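The backpack post (finally)

Print this post | E-mail this to a friend
11 comments | 16 shares

So a few of you asked what I do about the school bag situation in my house, and my first reaction was to laugh, because for most of last year the system was "drop it by the shoe rack and scream about it at 7 in the morning." But I've been doing a lot better since July and I have Opinions now, so get a coffee.

First thing. I used to think I needed a better bag. I've bought a lot of bags! There was the Wumine one with the roll top (gorgeous, a total nightmare, everything sinks to the bottom and you have to unload it like a clown car to find a pen). Then the Akolgo with a million tiny pockets, and I lost a library card in it for an entire semester. Now we're back to a plain navy backpack with a front pocket and that's it, and I'm so much happier. Navy hides pen marks, for one thing. It also hides every single dark thing you put inside it, so I keep chargers and that kind of stuff in a bright orange pouch. Best four dollars I ever spent.

Second, and this one took me forever: books go in first and they go in flat against your back. Biggest one closest to you, then the next one, then the skinny workbooks and booklets last. I was doing it the other way around, skinny stuff at the back, and the thin ones would get bent into a taco by the big hardcover every single time. My poor language workbook still has the curve in it. I've had it under a stack of cookbooks for weeks and it's no flatter.

Third, lay the bag down! I can't believe how long I packed standing up, one hand holding the top open and the other one trying to jam a hardcover past the zipper. Put the bag on its side on a table, open it all the way, slide the book in spine first. The corners quit catching on the lining. If you've got a nice table, put a cloth down, because buckles scratch (ask me about my Vistholm table. Or don't, I'm still sad).

I also do a little clear-out before I pack anything new. Everything comes out and gets shaken over the trash can. Last time I got two granola bar wrappers, a sock, and a receipt from Stonder for a lamp I returned ages ago. I weighed the bag before and after on the kitchen scale, and I'd been hauling 234 grams of pure garbage. That's a whole extra paperback!

Oh, and straps. Tuck them under the bag while you're loading or you'll snag one and drag the whole thing onto the floor. I still forget this about half the time.

Books, bag, and the ferny cloth I keep going on about: 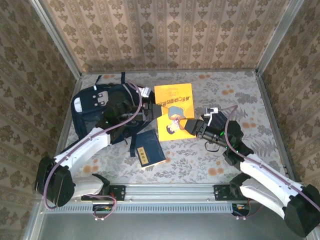
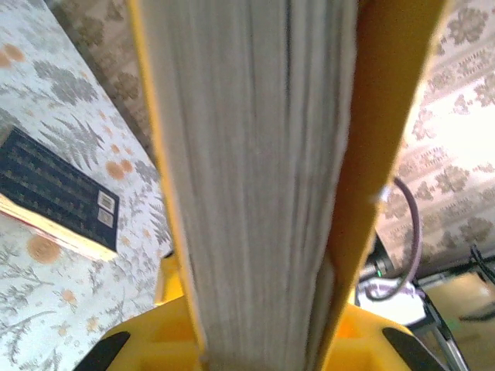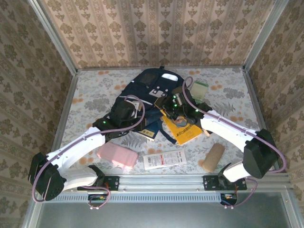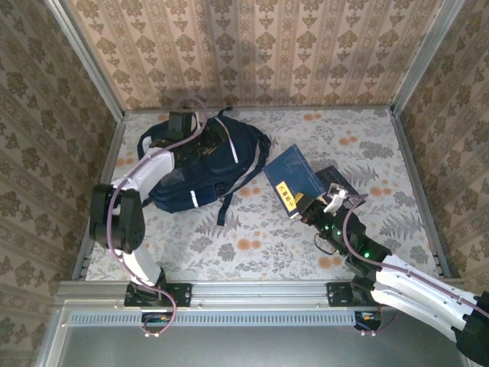

I know somebody's going to ask about the cloth. I love a leafy print with a bit of orange in it and I will put it on any flat surface that holds still. It washes fine on cold. I don't iron it, and I'm not going to start.

A couple of you also wanted to know about hardcovers versus paperbacks for hauling around every day. I go back and forth. Hardcovers survive the bag better, but they're hard on the bag, and the corners will eventually poke through a cheap lining. If you're carrying more than three, I'd leave one at home and be nice to your shoulders. My blue hardcovers are the worst offenders and of course they're the ones I always want with me.

Next up is the lunch bag post, which is going to be mostly complaining. I counted up my drafts folder last night and the lunch one is already past 2000 words, so I need to go cut it down. If you've got a way to keep a banana from dying in a side pocket, please leave it in the comments, I'm begging.

Print this post | E-mail this to a friend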